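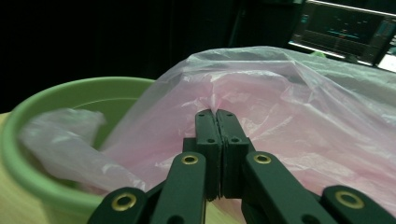
For many years I had only one bag for all the garbage of my apartment. When I moved to Emcombe, my neighbor Rakiya Obi told me the building wants food waste separate, and I had to learn a new habit at my age.

My first try was a paper bag on the counter. It lasted 2 days and then the bottom opened above my slippers. After that I bought a roll of thin pink plastic bags in the market and put one inside a green bucket, the same bucket I had used before for washing the floor. The bags are too large for it, and I like this. I can fold the extra part over the rim, and it stays in place better than a bag of the correct size.

My way is simple. I open the bag with wet fingers - the film sticks to itself very much - and push it down until it touches the bottom. Then I press out the air along the side with my hand. If I forget the air, the bag stands up like a balloon and the onion skins fall beside it.

I change it every second evening, and in November, when I cook more soup, every evening. Before tying I pinch the top and turn it 7 times. Rakiya makes only one knot and she thinks I exaggerate.

I still don't know what to do with coffee grounds. They are heavy, and one time they made a hole. Now I let them dry on a plate first, but my husband complains about the plate. If you have a better idea, please write it to me in the comments.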